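About Ilby

Ilby is a small kitchen that cuts and packs fresh vegetables and herbs for people who cook every day but do not like to stand long at the board.

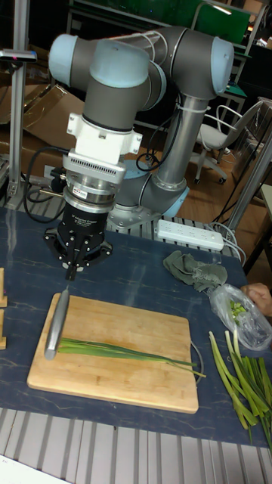 We began with one product, green onions, and they are still the most ordered thing on our list. Maham Kazmi started to sell them to her neighbors in July, in small bags, and after the first season she had 40 regular families. Today we deliver to 236 homes and to three lunch places, and Semeniuk bakery takes our chives for its cheese rolls.

Our way of working is simple. The stalks are washed in the early morning, the roots are taken off, and the green and the white parts go together in the same bag — many customers asked us for this. We cut by order, so please write to us before 4 p.m. if you want your bag the next day.

Daniyal Sial buys the vegetables and answers the phone. Naheed Bhutto is responsible for the packing and for our recipe sheets, which you can find in every second delivery. Her onion pancakes are the favorite.

Visitors are welcome in the mornings. Please ring the side door.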